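**Thread: Double-fold hem keeps tunneling on heavy brushed cotton**

**mpillay_sews** wrote:

I am hemming a set of lined curtains in a brushed cotton, 322 gsm according to the seller. Finished drop is 60 inches. I pressed a double 2 inch hem and sewed it on a Davico straight stitch machine, stitch length 3 mm, size 90 universal needle, all-purpose polyester thread top and bottom.

The hem tunnels. Diagonal drag lines run from the fold to the stitching, all leaning the same way, and the lower edge has crept almost half an inch to the left by the time I reach the side seam. I have ripped it out twice. Fabric was washed and tumble dried before cutting. Tension looks balanced on a scrap of two layers.

What should I change first?

---

**oltadico_owner** wrote:

Presser foot pressure. The top layers are being pushed ahead of the feed dogs. Back the pressure off a full turn and test on three layers, the way the hem will actually be sewn. A balanced result on two layers tells you very little about three.

Also go to a size 100 needle. A 90 will bend on that weight where it crosses the side seams.

---

**S. Bepari** wrote:

I disagree with starting at the machine. Drag lines all leaning one way usually mean the hem was folded off grain. If the raw edge was cut along a printed line or torn on one panel and cut on another, the folded part and the panel behind it are on slightly different grain and no pressure setting will fix that.

Check it this way:

1. Rip out the hem and press it flat with steam.
2. Pull a single crosswise thread near the raw edge, the full width of the panel.
3. Measure from that line to the raw edge at both sides and in the middle.

If the three measurements differ by more than an eighth of an inch, trim to the pulled thread and fold again.

---

**oltadico_owner** wrote:

Try pulling a thread out of a brushed cotton that heavy. It breaks every four inches. I would sooner spend thirty seconds on a pressure dial.

---

**S. Bepari** wrote:

It breaks if you pull it dry and fast. Snip the edge, tease one thread up with a pin, and ease the cloth along it. When it breaks, pick it up again at the gap. Fifteen minutes a panel. He has already ripped this out twice.

---

**mpillay_sews** wrote:

Measured it. Difference between left and right sides is three eighths on panel one and a sixteenth on panel two. Both panels tunnel, panel one worse.

---

**thabiso_f** wrote:

Then you are both right and he has two problems. Trim panel one to grain, and reduce pressure for both.

I would add a walking foot if one fits the machine. On a long hem in anything with a nap, the nap on the underside grips the layer below and shifts it. Pins do not stop that. Basting does. Hand baste a quarter inch below the stitching line, inside the hem allowance, and pull it out afterward.

---

**hmodise** wrote:

Why machine the hem at all? On lined curtains the usual way is a herringbone stitch by hand on the face fabric, with the lining hemmed separately and left loose at the bottom. A hard line of machine stitching through heavy cotton will always show, and it stops the lower edge from dropping evenly. Cloth of this kind can go on dropping for weeks after it is hung. I leave mine basted for two weeks before the final hem.

---

**mpillay_sews** wrote:

Two weeks is not available. The room is being let at the end of the month. I accept that hand stitching is better.

---

**hmodise** wrote:

Then hang them overnight with the weights in. It is some help. Weights go in the corner before the miter is closed, one per corner and one at each seam, in a small pocket of lining cloth. Bare lead or steel will mark the fabric.

---

**oltadico_owner** wrote:

The machine stitching objection is overstated. Plenty of ready-made curtains are blind hemmed by machine and hang fine. Set the blind hem foot so the needle takes two threads of the face and no more.

---

**S. Bepari** wrote:

They hang fine in thin polyester. On heavy cotton with a nap the bite of a blind hem shows as a dimple in side light. Window curtains are in side light all day.

---

**thabiso_f** wrote:

One more item on thread. All-purpose polyester is acceptable here, but check the bobbin. If it was wound at full speed the thread is stretched, and it relaxes in the seam later. That gives puckers that look like tunneling the next morning. Wind at half speed.

---

**reshma_radebe** wrote:

Coming in from the pattern side. Before closing the hem, check the thickness at the side seam crossing. A double hem over a double side turning gives nine layers at the corner if the side was turned first. Grade it: cut away the inner turning of the side hem inside the corner, leaving half an inch. Nobody's machine will climb nine layers at that weight without shortening the stitch.

Test the fold by pinching it. If it springs open when released, it needs more steam and a clapper, held until the cloth is cool. A fold that springs will not feed straight regardless of foot or pressure.

---

**mpillay_sews** wrote:

Results. Panel one trimmed to the pulled thread. Both panels pressed again with a clapper, hand basted, foot pressure down one turn, size 100 needle, stitch length 3.5. No walking foot, the Davico shank is an odd height and mine does not fit.

Panel two has no drag lines. Panel one has a faint one over the last six inches on the left. Creep is under an eighth on both. I graded the corners as described and the machine went over them without skipping.

I will leave the line on panel one. Hanging them tonight with weights in. The linings are still to do.
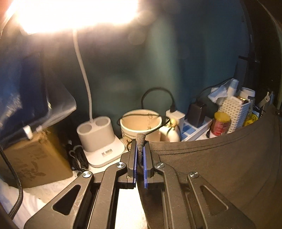
*Folded hem edge, brown-grey fabric*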